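Notebook, Drundbridge itinerary check
3 September 2024

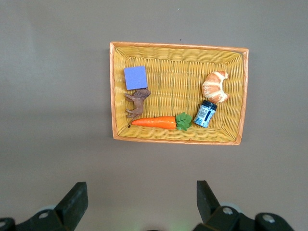
Rectangular wicker basket, empty-handed view from above, gray surface. Darker orange-tan trim on the rim.

Went back over the Palell write-up of the Drundbridge weekend before it goes in the winter list. Still not convinced by most of it.

The "30 minutes from the station" line is wrong unless you arrive in the morning. Timetable has a gap after lunch, and the July version of the page quietly left that out. I've changed it to "30 minutes if the bus is running" and expect someone to change it back.

Old town walk: the text promises 11 stops. I went through the map we were sent and several of them are shops. A shop is fine, but call it a shop. Cut to the bridge, the market hall and the river path until we have something better.

Benedora guesthouse. Claims the best breakfast in the valley, source is the guesthouse. Rate quoted as 34 a night, no currency given, no season given. Sent them a message, got the brochure back. Same brochure as before.

The Wong ferry is the part I'd keep. Crossing times match in all 3 places I looked, which is more than I can say for the rest. Not sure about "unforgettable sunset" in winter, when the last boat leaves in the afternoon. Somebody please check the last sailing before we print that.

Picnic section - do we need it? It reads like it was written for summer, and the weather paragraph says to expect rain. Left it in for now with a query mark.

To do:
bus times, weekday and weekend
currency for Benedora
last Wong sailing
ask Palell who walked the route, and when

Would not send it out as it stands.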